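Home | News | Services | Contact

Print | E-mail this page

Nadlow Toy Library Moves to Larger Space on Cuvgate Street

NADLOW – The Nadlow Toy Library will reopen in October at 14 Cuvgate Street, with more shelf space, longer hours and a separate room for children under 2.

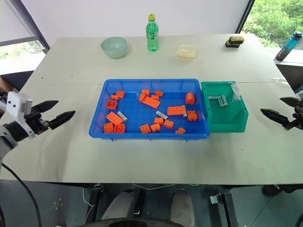
One parent, in a written comment on the plan, asked that the library keep lending building sets by the bin, as families with several children find single boxed sets too small. The library will continue to do so. Bins may be borrowed for three weeks and renewed once, either at the desk or by phone.

The library now holds 1562 toys, games and puzzles. At the old address on Puver Road, a third of the collection was kept in a storage unit and had to be requested several days ahead. All of it will be on open shelves at the new address, apart from ride-on toys, which will stay in the back hall and can be viewed on request.

Opening hours will run from 10 a.m. to 6 p.m. on weekdays, two hours longer than before. Weekend hours remain 9 a.m. to noon. The book drop at Puver Road will be removed before the move, and toys should not be left at that door once the building has closed.

Membership stays free for Nadlow residents. Households outside the town limits pay a yearly fee, which has not changed. Current cards will work at the new desk, and members do not need to register again. The limit of four items per household also remains in place – party sets and large floor puzzles count as one item each.

The library will accept donated toys again after the move. Items should be clean and complete, with no battery leaks or broken plastic. Stuffed animals, car seats and painted toys without a maker's label cannot be accepted. Donors with more than two boxes should call first so that a drop-off time can be set.

The Cuvgate Street building was last used as a carpet showroom. Aryee Interiors fitted the shelving and the front desk, and replaced the flooring in the under-2 room. The entrance is at street level, and stroller parking is inside the door on the left. Parking is available in the lot behind the building, with the first hour free.

Lending will stop for 14 days during the move. Loans due in that period will be extended automatically, and no late fees will be charged. The first 200 households to visit the new location will receive a canvas tote bag, one per card.

Print | E-mail this page

Share (14) | Comments (2)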